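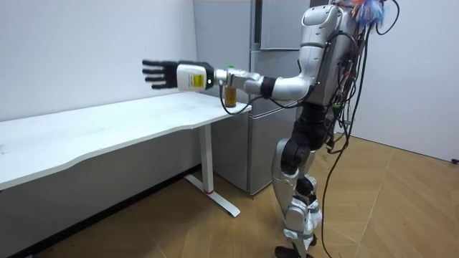

Who is this position open to? Live sound and monitor engineers with touring experience who can commit to a full seasonal run with a working vocal group.

Reading time: 5 minutes

Monitor and Front-of-House Engineer, Touring (Fixed Term)

Sustari is an artist management and touring office for vocal ensembles. We book, route and staff tours for a small roster, mostly a cappella and lightly accompanied groups working in churches, school auditoriums, municipal theaters and county fairs. We are hiring one engineer for the coming season with Fliline, a five-voice close-harmony group with upright bass and acoustic guitar.

The run is 63 dates. Rehearsals start in August. The position reports to the production manager, Ivars Ozoliņš.

1. Scope of work

The engineer mixes front of house and in-ear monitors from a single console position. There is no separate monitor engineer on this tour. Applicants who have only mixed one or the other should say so in the application; we will consider them if the missing side can be covered during rehearsals.

Typical input list: five handheld vocal microphones on wireless, one DI and one clip microphone on bass, one DI on guitar, one spare vocal, one talk microphone, and a stereo playback pair used in two songs. Outputs are five stereo in-ear mixes, one mono wedge for the bass player, main left and right, and a recording feed.

The group sings without a click except in the two playback songs. Pitch reference is given by the baritone from a pitch pipe, on microphone, and this has to reach all five in-ear mixes at a fixed level. The level is stored in the show file and should not be changed without asking the singers.

Daily duties on a show day:

- Advance check of the house system against the venue's technical sheet
- Unloading and stage setup with the driver and one local stagehand
- Frequency scan and coordination for all wireless channels
- Line check, then a sound check of 45 minutes with the full group
- Mixing the show, usually two sets with an intermission
- Recording the left/right feed and the individual vocal channels
- Load-out and a short written show report, sent before midnight

The show report covers start and stop times, equipment faults, and anything the next venue needs to know. Two or three lines are enough on a normal night.

2. Equipment

The tour carries its own console, stage rack, wireless systems, in-ear transmitters, microphones, stands and cabling. It does not carry a main speaker system. House systems vary a great deal, from distributed ceiling speakers in older churches to full line arrays in theaters. The engineer must be able to get intelligible vocals out of a system that was installed for speech.

All touring equipment is prepped at the De Smet rehearsal hall and leaves from there. The engineer is expected to attend prep, label the cabling, and build the base show file. Last season's file is available as a starting point.

Personal headphones, a measurement microphone and a laptop are the engineer's own responsibility. A monthly equipment allowance is paid for these. 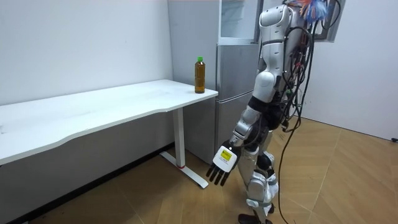

De Smet, ground floor.

3. Required experience

- Three full seasons as a touring or resident live sound engineer
- Independent operation of at least one current digital console family, including file conversion and offline editing
- In-ear monitor mixing for groups of four or more singers
- Wireless coordination in congested areas, with scan files that can be shown to us
- Ability to read a vocal score well enough to follow entrances and solos
- A valid driver's license

Experience with unaccompanied vocal music is preferred. Engineers coming from choral, gospel, barbershop or musical theater work have usually settled in faster on this tour than those coming from rock and country, but we have hired from both.

Multitrack editing is useful. The vocal recordings from selected dates are passed to the group's label for a live release, and the engineer may be offered paid editing days after the run. These days are contracted separately and are not guaranteed.

4. Schedule

Prep and rehearsals take place over two weeks. The run is then split into three legs with a break of at least nine days between them. No leg has more than four shows in a row without a day off.

On a standard show day the call is 1:00 p.m., doors are at 6:30 p.m. and the show is at 7:30 p.m. Church dates often run earlier. School matinees have a call of 8:00 a.m. and are never scheduled the morning after a show that requires a long drive.

Travel is by van with a dedicated driver. The engineer is not a backup driver, but may be asked to move the van on venue property - hence the license requirement. Longer transfers between legs are by air, booked by our office from the airport nearest the engineer's home.

5. Pay and terms

This is a fixed-term employment contract covering prep, rehearsals and all three legs. Pay is a weekly salary, the same for show weeks and rehearsal weeks, with half salary during the breaks between legs. A per diem is paid for each travel day. Lodging is a single room throughout. The salary band is sent to every applicant who is invited to the first call, before the call takes place.

Canceled dates do not reduce the salary. Added dates beyond the 63 in the contract are paid at a daily rate set out in the offer letter.

Hearing protection is provided, and a hearing test is paid for at the start and end of the run. In-ear levels are limited at the transmitter. The limits are set with each singer during rehearsals and documented in the show file.

6. How to apply

Applications are submitted through the Lernbridge portal under reference 113. Please attach:

- A resume of no more than two pages
- One input list and one stage plot you prepared yourself
- One unedited board recording of a vocal group, between five and ten minutes, as an uncompressed file
- The names of two people who have toured with you, at least one of them a performer

Please do not send mastered or remixed material. We want to hear the mix as it left the console, including any mistakes. A short note on the room and the system is helpful when listening.

Applications without a board recording are not reviewed. If your previous employers do not permit recordings to be shared, contact the office through the portal before applying and we will arrange a listening session from a virtual sound check file instead.

7. Selection

Recordings are reviewed first, with the names removed. Selected applicants are invited to a 30-minute call with Ivars Ozoliņš covering wireless practice, scheduling and references. Up to four are then invited to a paid half-day at the rehearsal hall, where each one mixes two songs with the full group. Travel costs for the half-day are reimbursed against receipts.

During the half-day the singers are asked to request changes to their in-ear mixes in the way they normally would, between songs and with hand signals. They have a say in the final decision. All applicants receive a written answer.

8. Other information

The position is not suitable for remote work. It involves lifting cases of up to 50 pounds and working at stage height. Venues differ in access, and applicants who need adjustments to the load-in or the console position are asked to mention this at the call so that it can be included in the venue advance.

Sustari does not use recruitment agencies for touring positions, and agency submissions are returned unread.

Last updated: August

Related items

Merchandise and Front-of-House Assistant, Fliline tour
Call for arrangers: five-part settings with upright bass
Substitute second tenor, reading list and audition excerpts
Venue technical sheet, blank form
Rehearsal hall hours at De Smet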